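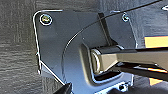
The Ellen Street workshop, wall by wall

I've been promising to put up a page on the workshop since October, and now that the boxes are unpacked I've run out of excuses. If you came over from the Castura newsletter, hi! This page is mostly hardware and fittings, so if you like brackets, screws and dark gray paint you're in the right place. Everybody else might want the garden page.

The room was a garage before it was a workshop, 184 square feet once you take off the bit behind the water heater. I wanted everything dark – walls, metal, shelves, the lot – and my family thought I'd end up in a cave. Maybe I did, but it's a very nice cave and I can find my pliers.

Long wall
Charcoal, two coats, over panels with a fine streaky grain. I tried a smooth sample first and it showed every thumbprint. The grain hides a lot, including one patch where I had to fill a hole twice.

Metal plates
Satin finish and I'd pick it again. Gloss looked cheap under the work light and the matte ones from Montes scratched on the drive home (they took them back without a fuss, so no hard feelings).

Screws
I bought a box of 100 and still had to go back for more. Pan heads wherever I had the choice, and I drive the last turn by hand. It's slow, but I've only chewed up one head so far and that was a bad bit.

Cables
Thin black ones wherever I can get away with it. I leave a bit of slack in every run these days – the first time around I pulled them all tight and then couldn't move the bench lamp more than an inch without unplugging something.

Shelf brackets
From Rusel, the small place past the train tracks. They sell seconds out of a bin by the register and I've never worked out what's supposed to be wrong with them. Beveled edges are worth the extra money if you catch your sleeves on things like I do.

Bench
The old kitchen table with 30 inches of countertop screwed on the end. It wobbles if you lean on the left side, so I don't lean on the left side.

Drawers
27 of them, all the same, all labeled, and the one marked "misc" is already the fullest. Hinges live at the bottom now after I dropped a whole tray of them off a stool.

Window corner
Still not done. I need a narrow shelf there that won't block the latch, and I keep changing my mind on the depth. If you've fitted one in a tight spot I'd love to hear how you did it!

Next up is the door side, where the coats and the ladder fight for the same two hooks. I'll add to this page once the hooks are in.

Last updated 2022-11-26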